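Notebook, chores bench
June 9, 2026
Entry by B. Wike, p. 2 if anyone is still numbering these

Came in early to argue with a foam tray. The tray has so far won most of the arguments.

Background for whoever inherits this binder. The Vomemau people want to know if an arm can put things away. Their words, from the February call: "like emptying a dishwasher, or tidying a tool drawer." I said sure, and then went and bought foam, which tells you how far I think we are from the dishwasher. Putting a shape in a pocket that fits it is the same chore with the cups, the steam and the toddler taken out. If we can't do foam we can't do forks.

Two things on the bench list today: pick a house-shaped piece off a dark support, and get it to a pocket without mashing the corners. Kiiskinen planner, old gripper pads, lights left alone. I'm told I touch the lights too much.
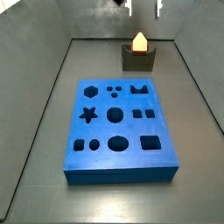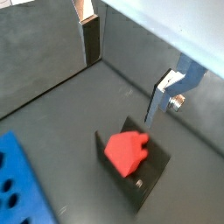

Notebook 717, p. 400

The pick is the part everybody worries about and it's the part I'd sign off on. Foam forgives. Squeeze it a little off center and it squashes and comes along anyway. A wine glass would have opinions.

Placing is where the afternoon went. Star pocket: points have to line up or the piece sits on top looking pleased with itself. Round pockets are fine, no angle to get wrong. The hexagon ought to be nearly as easy, and yet the planner likes to turn the wrist most of the way around first, like a dog before lying down. Wrote to Kiiskinen support. They asked for a log. I sent run 571, the one with the most turning in it.

Also still not settled: what counts as done. Rerum's scoring sheet says "object seated." Is a piece seated if it's in the pocket and one corner is proud? My mother would say no. Babatunde Wike, speaking as the person who fills in the sheet, says it depends how close it is to lunch. We need a rule, in millimeters, before anybody compares numbers with anybody.

On the bigger question, since Trotley asked again in the hallway whether they can have one for the packing bench by fall: no. It can put away a thing it has met, in a place it has met, with the walls up and no one leaning over it. The packing bench has tape guns, mugs and Trotley's elbows. A person does this tray half asleep while talking about something else. The arm needs the whole room to hold its breath.

That said, I did go and get coffee during a run for the first time and didn't feel I had to hurry back. Make of that what you like. I wouldn't have done it in February.

To do:
Write the seated rule and tape it inside the cover.
Star pocket again, slower approach, same pads.
Find out why the wrist turns. If support says "expected behavior," forward it to me so I can be rude in my own name.
Check the screws on the fixtures before the next session.
Do not touch the lights.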